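Monday, March 25, 2019

Caught Annick Marchal on her lunch. She had 50 minutes, most of which she spent on her feet, so these notes are a bit choppy.

Marchal runs the returns floor at Gavness, the homewares hire business out past Kescombe. Plates, bowls, table bits, props for caterers and display homes. It all goes out in crates and comes back in crates, usually not the same way it was packed. Somebody has to sort it. For 11 years that was her.

Now it's partly arms. The first went in last March.

"I was against it," she says. "Put that in. I told them in the meeting and I told them in the car park."

What changed her mind? Her wrists, mainly. On a big day the floor took in 767 pieces and each one got picked up, turned over, put down, picked up again. She had a brace on one hand for most of a winter. Two others on her shift had the same trouble.

The arms don't do everything. Not even close. They lift from the table and place in the right tray, and they only do the kinds of item they've been set up for. Before anything new goes on the list it gets tried in simulation, over and over, with a mixed lot of things on a table. That part is done by Huet, the contractor, and Marchal sits in on it every second week.

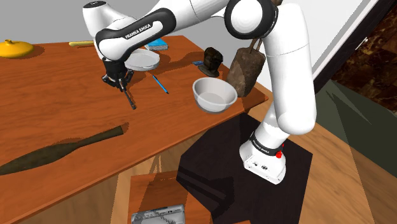
"I thought I'd hate the computer side. I don't have the schooling for it. But they'd be trying to get hold of a bowl and I'd say no, you don't grab it there, you take it by the rim. And they'd go quiet and then they'd change it."

She gets paid for those sessions, after a bit of a fight. It was meant to be "input". She asked what input paid per hour. There's a line for it on the payslip now.

Numbers. Gavness had 65 people on the returns side when the project started. No layoffs, the company says, and Marchal backs that up, but people who left weren't always replaced. She's careful on this one.

"Nobody was walked out. But there's four lockers in my row with no name on them. You notice."

The ones who stayed do different work. Checking for chips and cracks, which the arms can't be trusted with yet. Repairs. Fixing up the trays when a pick goes wrong. Talking to customers about damage, a job the office used to do badly. Some like it more. A few miss the old rythm, where you could get your head down and chat across the table all day.

"It's quieter," Marchal says. "You're spread out. I used to know everyones kids. Now I have to go and find people to have a yarn."

She asked for a shared break to fix that and got it. Same time, everyone, arms stopped. Management weren't keen on the arms stopping.

And the mistakes? She laughs. Round things were bad early on, thin things worse. A pen left in a crate by some caterer could hold up a table while the arm had go after go at it. Her crew kept a tally on the whiteboard. These days the arms get nearly 90 per cent of picks right first time on the regular stock, she says, and less than that when the crate is a dog's breakfast.

The Ploswood site gets its own arms next, and she's been asked to go over and help with the training. Her advice to the crew there is short. Ask what happens to your hours. Get it written down. Ask who's allowed to hit the stop button, and if the answer isn't everybody, make a fuss.

Would she go back to how it was?

Long pause, half a sandwich. "For the company, yes. For my wrists, no way."

Then her phone went, something jammed on table two, and she was off.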